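White patch on marble worktop where pill organiser lives – stain or just the stone?

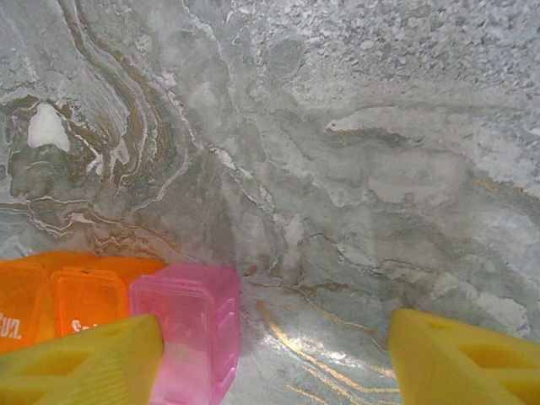
Posted by Shazia Bajwa

Hi all, quick one as I'm on my break. Moved into the flat in December, grey marble worktop in the kitchen, shiny finish, brown and gold veins all over it. Mum's weekly pill organiser sits on it full time, the coloured plastic sort with a flap for each day. Noticed a small bright white patch in among the brown swirls, sort of teardrop shape. Also a jagged white line running down the slab that splits into little branches lower down.

Now I can't stop looking at it. Did we do that? Mum takes one of those fizzy vitamin C tablets every morning and I know for a fact she's left a wet one on the side more than once. Landlord's agent (Rarine) is doing an inspection soon and the deposit is not small. Have tried washing up liquid and warm water, no change. Haven't tried anything stronger, scared to.

So – stain, burn, crack or natural? And is there somthing I should be putting under the pill box? Refilling it is a faff as it is, tablets go everywhere.

Quang Hồ

Fitted worktops for a good few years, not so much now, knees.

Can't swear to it from one photo but a bright white patch with a brown outline round it is very often just the stone. Marble does that. Acid marks don't usually come with their own neat brown edge, they go dull. That's the word to remember, dull. Etching takes the polish off so the mark looks matt when you get down low and look across it with a light behind.

So do that first. Kitchen light on, crouch so your eye is level with the worktop, look along it. If the shine carries straight over the white bit, leave it alone. If it goes flat there, it's etched.

Same for the white line. Run a fingernail across, slowly. Nail doesn't catch = vein. Nail catches = could be a crack, or could be a natural fissure, which plenty of slabs have from new. A fissure on its own is no reason to panic. If one side sits higher than the other then yes tell the agent, in writing, before they find it.

Fizzy vitamin C is acid so your worry isn't daft. Wipe up straight away, plain water, dry with a cloth. No vinegar, no lemon, no limescale spray. People go at a mark with limescale spray and then they've got a real one.

If it does turn out etched, small patches can be repolished. I paid 89 for a chap to do a bit by a sink, that was just the one spot and he was local. A whole worktop is another matter, I've seen quotes of 300 and up.

Oh and check your move-in inventory photos. If the patch is in those you're done.

Nghĩa Giáp

just put a tray under it. we had the same with my dad's tablets. Timow do a silicone one with a lip, or any old tea tray. stops them rolling onto the floor as well when your filling it up

wouldn't bother with the polish kits, got one from Cellside and it did nothing

Bảo Nghiêm

Agree with Quang on the light test. Only thing I'd add – glare. Polished stone under a ceiling light throws a white spot back at you and in photos it can look like a mark. Move your head, if it moves it's the lamp. A proper patch stays put.

On the refilling: do it sitting down at a table, not at the worktop. One strip at a time, all seven days, then the next strip. Dry hands. Close each lid till it clicks before you shift the box. And keep the fizzy ones out of it altogether, they go soft in those boxes, leave them in their tube. Some other tablets are meant to stay in the packet too so ask the chemist, ours went through the lot at the counter and it took no time.

Sealer won't stop acid by the way. Helps with tea and oil, not with vitamin C.

Shazia Bajwa

Thanks all. Did the light thing just now, shine goes right across the white bit, and my nail didn't catch on the line anywhere. So stone I think?? Still going to dig out the inventory pics tonight. Tray ordered, and have told mum the fizzy ones get made over the sink from now on. She's not thrilled.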